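Rirkeo Pauses Bin-Picking Cells After Arm Failed to Stop on Cue

KIVASHOLM, 4/20/24 - Rirkeo is letting our customers and friends know that we have paused all 30 of our bin-picking cells, following a fault at our Surumness shop in which an arm kept moving for 3 seconds after a stop command. We're very glad to say no one was hurt.

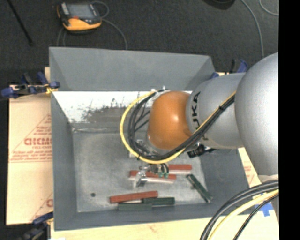

A KUKA arm at work over a bin of red and green blocks.

"We know a pause is a real headache for the folks who count on us, and we're so grateful for their patience," said Chaimae El Idrissi, head of safety at Rirkeo. The fault was traced to a software update, and a fix is being tested now with our good partners at El Ouafi. We hope to have every cell running again in May.

Customers with questions are warmly invited to contact Yeison Bedoya in customer care.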